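Subject: Re: Plamstead one-acts, load-in and running order

Myrto Liapis wrote:

> Can we settle the order before Thursday? The hall says we get the stage at 8 and not before. I also need to know if the Gultari piece still has the second scene change, as the light plot depends on it.

Myrto, all,

The second scene change is out. The Gultari group cut it last week and their play now runs 30 minutes straight through with one set. You can drop cues 9 to 11 from the plot and leave the rest alone.

Running order as it stands:

1. Gultari, "The Ferry Office." They have the biggest set, so they go first and strike during the interval.
2. Madard Youth Stage, "Two Left Shoes." Cast of 11. They need both wings clear and will wait in the corridor until the house lights go down.
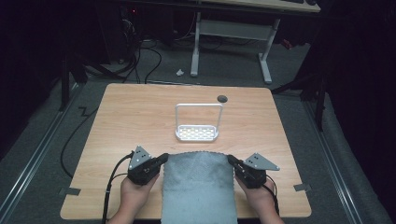 3. Politis Players, "Aunt Vera's Will." They bring their own desk and phone. The phone has to ring from the booth, so please keep that sound file on the main laptop.

Tickets: we have sold 463 over the whole run. Opening night is the fullest and the matinee still has plenty of seats. If your group has comps to claim, send me the names by Thursday noon. After that they go back to the box office.

Awards will be given after the last performance, from the stage, with the curtain open. Each group should pick one person to come up. Keep the thank-yous short, as the hall wants us out by 11.

Programs go to the printer on Thursday evening. I still don't have the cast list from Madard, and the Politis director's name is spelled two ways in what I was sent. 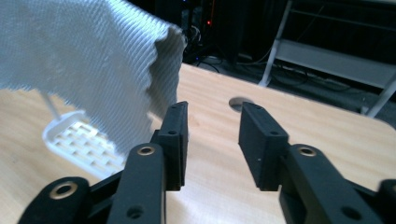
Chrysanthi Xenos asked me by phone whether the judges could sit in row F this year, since the side seats in row C lose half the stage whenever a door flat is up. Fine with me. I'll mark the four center seats in F as held and release the old ones for sale.

She also wants the judges' sheets handed out before each play and collected right after it, so that the last group isn't scored from memory against the first. I'll have the sheets in three colors at the front desk.

Parking is behind the hall. The front spaces belong to the clinic until 6.

Reply to the list with any corrections to the order.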